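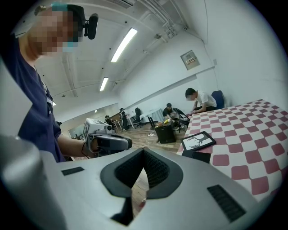 Sorcha Hanrahan wrote in to say the best tomato she ate last summer came off a fire escape, and she wants the rest of us to stop pretending we need a yard. Well, we're listening! Her note set off a whole pile of mail about growing food in small spaces, and the seed swap this July is going to lean that way.

The swap has over 1,000 packets lined up already, with beans and lettuce way out in front as usual. We've set aside 11 varieties that do well in pots, and if you only try one, please make it the Turden bush bean. It stays short, it doesn't need a pole, and it keeps producing long after the fancy ones quit on you. My own batch last year lived in an old dishpan with holes punched in the bottom (I did feed it every other week, which I'm sure helped).

A few things people keep asking. Yes, you can bring saved seed in a plain envelope, just write the plant and the year on it. No, you don't have to bring anything to take something home. Squash seed is fine but tell us if there were other squashes growing nearby, or somebody is going to end up with a very strange pumpkin. Garlic goes on the fall list, so hang on to it for now.

Clarton Library is lending us the big back tables again, and doors open at 9:30 in the morning. Last year 2,683 packets changed hands between opening and lunch, and I would love to beat that. The pepper people should get there early, is all I'll say. Tam is bringing the hot ones back, plus a sweet yellow one that I have been thinking about since last August.

Starter pots are 30 cents each while they last. Bring a box to carry things home in, the paper bags were a disaster when it rained.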